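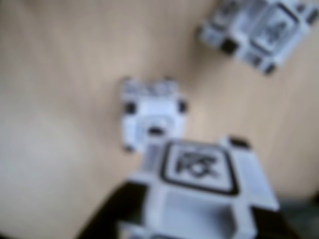
Opening slide: marker blocks on the bench table, from close in.

Morning, everyone. I'm Morag Lamont, I look after the gripper work at Istby. I've got one fault to talk about, and most of it is dull, so I'll go in the order we found things.

Leave the first slide up while people sit down. It's very soft. Point out the black-bordered square on the near block. A person can tell there is a marker there. Whether software can say which one is another matter, and that is the fault.

The job is stacking. White cubes with a marker on each face, a two-finger gripper, a light wood table. The software reads a marker, works out where the cube is and which way it is turned, then goes in for it. We call the software Likarik. The logging is Urquhart's.

We ran 1000 picks in February. 69 of them failed. A failed pick to us means the cube was dropped, knocked or missed. We had expected most of those to be grip problems, and we spent two weeks on the fingers. New pads, slower close, more force. The number hardly moved.

(Pause here. Somebody usually asks about the force setting. Say it's in the handout.)

Next slide.
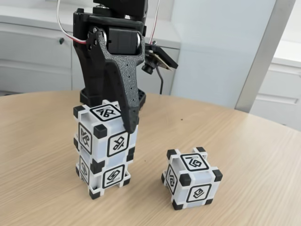
Morag Lamont

Point at the small board on the right of the gripper, with the lens pointing down at the cubes. Then point at the finger tip, on the corner of the top cube. The lens and the tip are both close to the work, and we had been treating them as two separate subjects.

What the logs showed: when the marker could not be read, Likarik kept the last good position and carried on with it. It raised no warning. If the cube had shifted in the meantime, the finger came down where the cube used to be. With a single cube you get a nudge. With a stack, the top one goes over.

Rainer Heitmann found it by lining up the reading times with the arm moves. Pick 616 is the one to talk through. The last good reading was old, the arm was already on its way down, and the log still said "tracking". Read that line out slowly.

Safety part. Do not rush this. The arm was moving on a position it had no right to trust, and people reach over that table to reset cubes. No one was hurt. We wrote it up as a near miss all the same and stopped running until it was changed.

The change: any reading older than 200 milliseconds is thrown away. The arm stops, opens nothing, closes nothing, and waits. It needs a fresh reading and a button press to go on. Wesach have asked for the same rule on their bench.

Still open – the stop is slower than I'd like when the arm is heading down, and we haven't tested with the room lights off.

Questions. If there are none, go back to pick 616 and show the second log page.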